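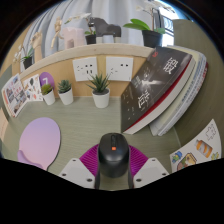 A reader of the last version wrote in to say that the section on desk stations was fine for people who already run demos, but that it never told you what to do in the ten minutes before the doors open. Fair enough! I've rewritten it from the top.

September - by the Plinden demo desk
Last updated: Sunday

4. Setting up a desk station for the open day

I'm going to assume you have the Rotance hand gripper out of its case and that you've read section 3 on charging. The desk stations are the ones visitors like best (they can hold the gripper themselves and try it on ordinary office stuff), so it's worth getting these right even if the big arm at the other end of the hall is still being fussy.

4.1 Before the doors open

1. Find your booth by the number on the round purple sign. Leave the sign where visitors can read it from the aisle.

2. Put one everyday object near the front of the desk. I like a wireless mouse. It's small and smooth, and the two white fingers close on it from the sides without much aiming.

3. Leave the plants and the books alone. People enjoy seeing a desk that looks like a desk, and you'll want the background to match from one visitor to the next.

4. Check the fingers. Each one has two small holes, and if there's lint or tape in them, pick it out with a toothpick.

5. Squeeze the gripper shut and let it open by itself, nine times in a row. If it sticks even once, swap it for the spare and put a note in the case.

6. Start the Sakton app on the tablet, pick "Visitor session" and wait for the green bar. The first start of the day is slow - go get your coffee.

Note: The app keeps 100 sessions before it asks you to clear space. On a busy open day we got to 167, so clear it at lunch and you won't have a line of people watching you tap through menus.

4.2 With a visitor

1. Do one pick yourself, slowly, and talk while you do it. I say what I'm reaching for and when I'm about to squeeze.

2. Hand the gripper over with the fingers pointing at the desk.

3. Let them line up on the long sides of the mouse with the front of it pointing toward the back of the desk. Coming in from the front works too, but most first-timers get it crooked that way and end up shoving it across the desk.

4. Ask for a gentle squeeze, a short lift, and a soft landing. Then tap Save.

5. If they want another go and there's no line, let them! Kids usually want five.

Caution: Keep fingers (the human kind) out from between the gripper fingers. The squeeze is light, but it does pinch.

Caution: Don't let anyone try it on a full cup. I have cleaned that up already.

4.3 If something goes wrong

The green bar turns gray: close the Sakton app and open it again. Your saved sessions stay put.

The object keeps slipping: wipe both fingers with a dry cloth. No alcohol wipes, they leave a film that takes all afternoon to wear off.

The tablet is under 65 percent at noon: plug it in right then. It won't make it to closing, whatever the little battery picture tells you.

Packing up is in section 5, along with where the Sakai cases go.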